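Monday, July 28, 2025
By Judite Godinho, Halska

Halska will replace its bench automation equipment over two budget years and has opened the planning stage to suppliers. The program covers wire sorting and cable handling, the two jobs that take up most of the bench hours at its Marinho workshop.

The first purchase is a pair of enclosed two-arm cells. Gristik will supply the mounting rails and wiring. Arms and grippers will be quoted separately, so that a worn finger or joint can be reordered without reopening the main contract. Each cell is budgeted for about 900 operating hours a year.

"Our last estimate left out spare cables and fingers," said Adelino Quintela, equipment planner at Halska. "This one has a line for each."

Wire and cable work at the bench: 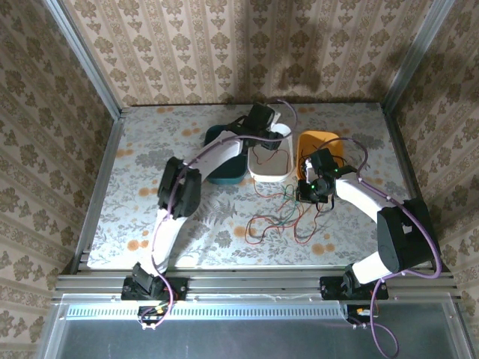
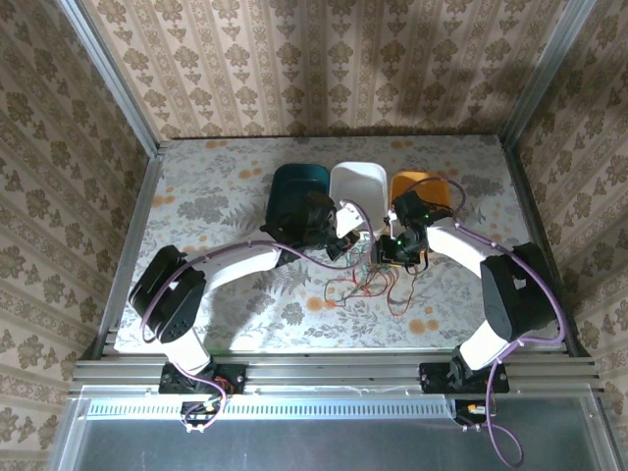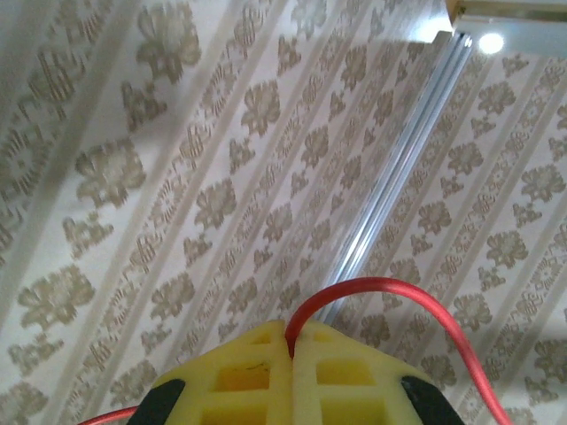 Quotes must list the purchase price, freight, installation and eight weeks of on-site support as separate items. Lead times are to be given from the date of order. Leasing offers will be considered if the term ends in February, when Halska closes its equipment accounts.

Feso will check the quotes against the technical schedule. Suppliers can request the schedule from the Halska purchasing desk.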